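Neues aus der Werkstatt: Gürtel, Tücher und ein Wiedersehen mit der Filzwolle

Ihr Lieben,

nun ist der Juni schon wieder halb herum, und ich habe euch seit dem Frühjahr nicht mehr geschrieben. Das tut mir leid, aber wer im Laden steht und nebenbei noch selbst näht, der weiß, wie schnell so ein Abend vorbei ist. Dafür gibt es heute gleich mehreres zu erzählen, also holt euch am besten einen Kaffee (oder einen Eistee, je nachdem, wie warm es bei euch unterm Dach gerade ist).

Der Gürtel ist wieder da

Ich weiß noch, wie ich vor ein paar Jahren auf einem ganzen Karton Gürtel sitzen geblieben bin. Damals trug man Hosen mit Gummizug und Kleider, die an einem herunterfielen wie ein Vorhang, und ein Gürtel galt als etwas für den Vater. In diesem Sommer fragt jede zweite Kundin danach! Gefragt sind vor allem die schmalen, die man über ein Hemdblusenkleid oder sogar über eine lange Strickjacke bindet. Bei Tralta, von denen wir schon lange unsere Schnallen beziehen, gibt es jetzt eine kleine, matte Messingschnalle, in die ich mich auf der Stelle verliebt habe. Sie glänzt nicht, sie klappert nicht, und sie passt zu Gold- wie zu Silberschmuck, was bei uns im Laden immer wieder die große Frage ist.

Wir haben daraus zunächst 40 Gürtel genäht, alle vier Finger schmaler gedacht als die alten und in den Farben Cognac, Tinte, Salbei und einem Rot, das ich beim besten Willen nicht benennen kann. Meine Tochter sagt Tomate, ich sage Ziegel. Kommt vorbei und entscheidet selbst.

Noch ein Wort zur Länge, weil das am Telefon so oft schiefgeht: Bitte messt nicht euren Bauch, sondern einen Gürtel, der euch gut passt, und zwar vom Ansatz der Schnalle bis zu dem Loch, das ihr wirklich benutzt. Wer keinen hat, legt das Maßband locker über das Kleidungsstück, über dem der Gürtel später sitzen soll. Über einer Strickjacke braucht man nämlich gut und gerne eine Handbreit mehr.

Tücher, und zwar die großen

Unter dem Namen Kashindye haben wir eine neue Reihe von Tüchern aus einem Gemisch von Baumwolle und Seide aufgenommen. Sie sind so leicht, dass man sie zusammengeknüllt in die Jackentasche stecken kann, und groß genug, um sich abends auf der Terrasse ganz darin einzuwickeln. Ich trage meines seit Wochen: morgens um den Hals, mittags als Sonnenschutz im Nacken, und neulich musste es sogar als Picknickdecke für meine Enkelin herhalten. Nach der Handwäsche mit einem milden Shampoo war davon nichts mehr zu sehen. Bitte nicht auswringen, lieber in ein Handtuch rollen und sanft drücken, dann liegend trocknen lassen. Bügeln könnt ihr sie auf der Rückseite, solange sie noch ein bisschen feucht sind.
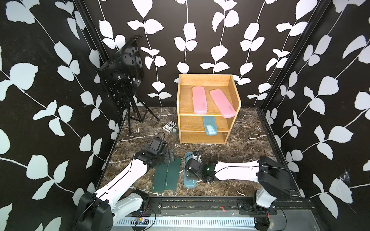
Was wird aus den alten Stücken?

Viele von euch haben gefragt, ob wir auch Sachen reparieren, die nicht von uns stammen. Ja, sehr gern! Einen Gürtel kürzen, ein Loch nachstanzen oder einen ausgerissenen Knopf am Handschuh annähen, das machen wir meistens, während ihr wartet. Bei Säumen an Seidentüchern dauert es etwas länger, denn die rollen wir von Hand, und das mache ich nur bei Tageslicht. Meine Augen sind auch nicht mehr die jüngsten.

Im vergangenen Jahr sind so rund 700 kleine Reparaturen zusammengekommen, und ich freue mich über jede einzelne. Da kommen Stücke auf den Tisch, die schon die Großmutter getragen hat, und die Geschichten dazu bekommt man gleich mitgeliefert.

Ein kleiner Ausblick auf den Herbst

Bei der 30 Grad im Schatten mag noch keiner an Mützen denken, ich leider schon. Die Wolle von Braruncombe ist bestellt, wieder die dicke, weiche, aus der wir die Baskenmützen filzen, dazu neu ein dunkles Moosgrün. Wer im letzten Winter leer ausgegangen ist, darf sich gern jetzt schon auf die Liste setzen lassen. Eine kurze Antwort auf diesen Brief genügt, bitte mit Farbe und Kopfumfang.

Und falls ihr in der Nähe seid: Der Laden ist im Sommer ab 10 Uhr geöffnet, über Mittag machen wir zu, und nachmittags geht es bis 18 Uhr weiter. Klingelt ruhig, wenn die Tür klemmt, das tut sie bei Hitze immer.

Herzliche Grüße aus der Werkstatt und bis bald!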